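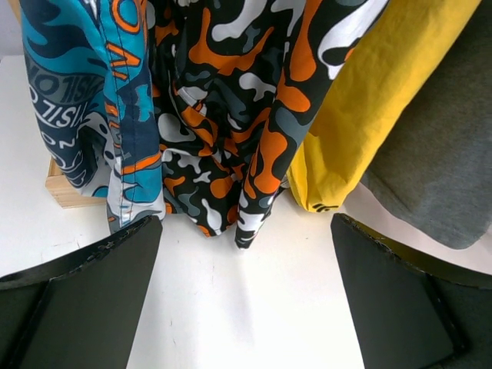
No. 34

The mat in our back hall finally gave up in March. It was a coir one, the stiff brown kind, and it had been shedding for so long that I was sweeping up more mat than mud. I bought its replacement from Weltetti and I have now had it long enough to say something useful about it.

We have two doors that get used. The front one opens on to tiles and sees very little traffic apart from parcels. The back one opens straight off the yard on to a painted concrete floor, and everything comes in that way: shopping, bikes, wet coats, the dog. The floor there slopes slightly towards the door, so any mat without a decent backing creeps downhill until the door catches it. The coir mat did this for years. I used to kick it back into place every time I went out.

What I wanted was a mat with a rubber backing, low enough for the door to clear, and long enough that you take two steps on it before you reach the kitchen. The door clearance was the awkward bit. I measured it with a stack of beer mats and got 14 millimetres at the hinge side and a little less at the handle side. A lot of the heavier mats are thicker than that once you include the edging.

I looked at three. The first was the Bulosow ribbed mat, which is sold by the metre off a roll. It's cheap and you can cut it with a knife, but the cut ends have no edging and I could see them fraying. The second was a Drullusow, and I liked that one a good deal. It has a raised pattern that lets the grit drop down between the ridges, and the border is moulded in one piece with the backing. Unfortunately it only came in two sizes and neither of them fitted between the door and the boiler cupboard.

The third was the Weltetti, which is what I ended up with. It is a flat, dense pile in dark grey, bonded to rubber, and it comes in a narrow runner size. The door goes over it with a faint brushing sound and doesn't drag.

It arrived rolled up with the pile on the inside and smelled strongly of tyres. I left it in the shed for a week, weighted down with paving slabs, and the smell went before the curl did. One corner still lifted when I brought it indoors. I put a full paint tin on it for another couple of days and it has been flat since.

As for how it does the job, the dry grit stays in the pile and comes out with the vacuum. Wet mud needs to be left until it dries, and then it brushes off. If you go at it wet you just push it further in. Iveta Ďurica, who has the end house and the same sort of hall, hoses hers down over the wall. I tried that once. It came up very clean but took until the following evening to dry — rubber on one side doesn't help — and we had newspaper down in the meantime.

It doesn't creep. I drew a pencil line on the floor along one edge when I first laid it, and the mat is still on the line.

The things I don't like are fairly small. Dog hair works its way in and the vacuum only gets most of it. A stiff hand brush pulled one way gets the rest. The dark grey also shows dried mud more than brown did, so it looks dirty sooner even when it isn't any worse.

I had the old coir mat cut in half and it is now in the shed doorway, still shedding, where I don't mind. The front door has the same thin Varghese mat it has had since we moved in. I might replace that with the smaller Drullusow, if they still do it in green.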